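Handheld gripper build – notes for session 4
Pratthorpe shared workshop, home robotics evening course
Updated 10 December 2018

Carrying on from linkage assembly. If you missed session 3 get the hole layout off the shelf copy and drill your plates before you come, no time to do it on the night.

Where we should all be by now
Plates cut, deburred, painted or not (your choice). Both fingers on. Motor mount glued and left overnight. Fingers should meet flat along the whole pad, not just at the tips. Hold it up to a lamp – if you see light at the bottom and none at the top, loosen the finger mounts, squeeze the fingers shut by hand, tighten again while squeezed.

1. Linkage recap
Four bars per side. Two of them the same length and parallel, that's what keeps the finger straight as it travels. If one side is even a little longer the finger tilts as it closes. Most common fault last time. Measure hole to hole, not end to end.

Screws: snug, then back off an eighth of a turn. Thread lock on the outer ones only. Do not put thread lock on anything you plan to adjust tonight. Leave the big open cutouts in the arms alone, several people asked about filling them in. Saves weight, and you need to get a driver through there later.

2. Pads
Bare printed fingers slide off everything. Thin soft pad on each inner face, full width, trimmed flush. Wipe the finger with alcohol first, let it dry, then stick. Press for a slow count of 15. Pads wear out, so cut a spare pair now while the knife is out.

Thicker is not better. Thick foam swallows the last bit of travel and the gripper can't close on cloth or paper.

3. Wiring
Motor lead down the handle, then out the back. Leave slack at the pivot. Zip tie at the handle and nowhere else until you have opened and closed it fully a few times.
Groltutholm driver board – jumper goes on the LEFT pair. On the older boards it's the right pair. Check the number on the underside, if it starts with 11 it is the old one.
Power off before you touch the jumper. Yes every time.

4. Setting open and closed limits
Run the Voicu script, option 2. Jog the fingers open till the arms just stop short of the frame, save. Jog closed till the pads touch, save. Then back off a touch on closed, save again. If you skip the back-off the motor stalls against itself and gets hot, and you will smell it.
My closed reading came out at 1,986. Yours will be diffrent, don't copy mine.

Current limit: start low. Raise one step at a time until it holds a sock without dropping it. Stop there.

5. Pick tests at home
Do these on a bed or a sofa. Soft surface, things don't break when dropped and the fingers can dig in a bit without hitting a table. Use what you have in the house. You want at least one of each:
– thin cloth, something that bunches up. Scarf, hair tie, dishcloth
– a bottle, standing
– a box, lying at an angle
– something in a crinkly bag
Come at cloth from above with the fingers open, go down until the tips press in, close, wait a second, lift. Scrunch the cloth up first if it won't catch flat. Keep the bottle and box close by for the next picks, but far enough off that the other arm has room if you built a pair.
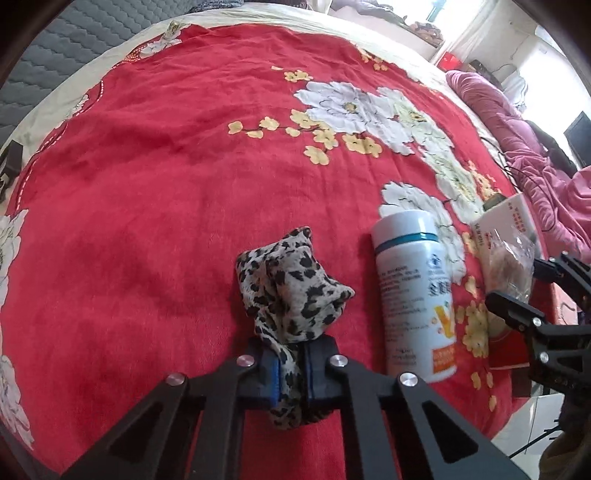 6. Logging
Write down every try, misses too. Object, which way up, held or dropped, current step. Total of 48 tries before next session, spread over the four kinds of object. Pencil and paper is fine. A miss with a note next to it is worth more to us than a good pick with no note.

If it drops cloth slowly (slides out over a few seconds) look at the pads. If it drops it all at once look at the closed limit.

7. Known trouble
Clicking on close – loose horn screw on the motor.
One finger lags – linkage screw too tight on that side.
Fingers twitch when idle – ground wire, reseat it.
Board light stays off – jumper again, see 3.
Script can't find the port – unplug, wait, plug back in, then start the script. In that order.

Parts
Zustell kit bags are in the gray drawer, one per person. Spare screws in the jar, please put the long ones back seperately. No more motors until the next order goes in, so be kind to yours.

For session 5
Bring: gripper, log sheet, your own small driver, the one object it failed on most.
Read the wrist joint page of the handout. We start with the wrist and go straight into mounting, bench power is off at the usual time.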